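Bitine Film Forum > General Discussion > Best final shots (no, really, argue with me)

plitley_projectionist
2024-06-01

Right, I rewatched The Third Man last night and I'm still buzzing, so I want a thread on final shots. Just the last thing before the credits, the one you carry out into the car park with you. Anna walking down that avenue, straight past him, and the camera simply waits. It goes on for ages and I'd happily have another minute of it. I've seen it more times than I can remember and I still think she might stop this time!

What are yours? One each to start with, please, or we'll be here until October.

haoranj
The Searchers. The doorway, the arm, the door closing. I know it's the obvious one but it's obvious for a reason.

waldemar_r
City Lights, and I won't hear a word against it. My gran took me to see it at the old Whitlock when I was far too young to be interested, and I came out in bits. His face with the flower! You could show that shot to someone who had never seen a film before and they'd get it.

MrsCluvomura
Going to be the grump here. The Third Man ending is lovely but it's a bit pleased with itself, isn't it? The film has told you she's not going to forgive him. You could cut it by half and lose nothing.

plitley_projectionist
Cut it by HALF? The length is the whole thing! If she walks past in ten seconds it's a snub. At that length you get to hope, then you get to feel daft for hoping, and then he lights his cigarette.

MrsCluvomura
I felt all of that the first time. By the third viewing I was looking at the leaves.

pranabk
The leaves are brilliant though. Anyway, mine is The 400 Blows. That freeze on his face at the sea. So many films have pinched it since and none of them have got near it.

yichen_s
Disagree a little, Pranab — I think the run along the road before it is the great bit and the freeze is just where it stops. I'd take the last shot of Tokyo Story's near neighbour, Late Spring. He peels an apple, his head drops, and then there's the sea. I watched it with my dad and neither of us said anything until the kettle had boiled.

waldemar_r
Late Spring is a wonderful pick. Technically the last shot is the waves and not the apple, but I'm not going to be that person.

haoranj
You are being that person.

waldemar_r
I am, sorry. Carry on.

dwayne_h
Catching up on this on my lunch and grinning like an idiot. Mine is Some Like It Hot. I know everyone thinks of it as a last line, but look at Jack Lemmon's face while it lands. Comedies never get a look-in on these lists and it drives me up the wall. 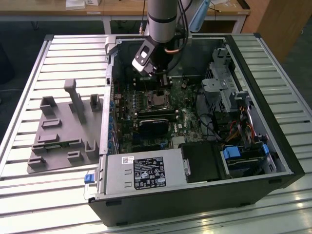
PC on its side, lid off

MrsCluvomura
Now that one I'll give you, Dwayne. Best thing in the thread so far.

pranabk
Seconded. Could we have a proper comedy thread? I'd like to make a case for Playtime and the traffic roundabout.

plitley_projectionist
Start it and I'll be in there straight away. I'm still not budging on the avenue, mind you.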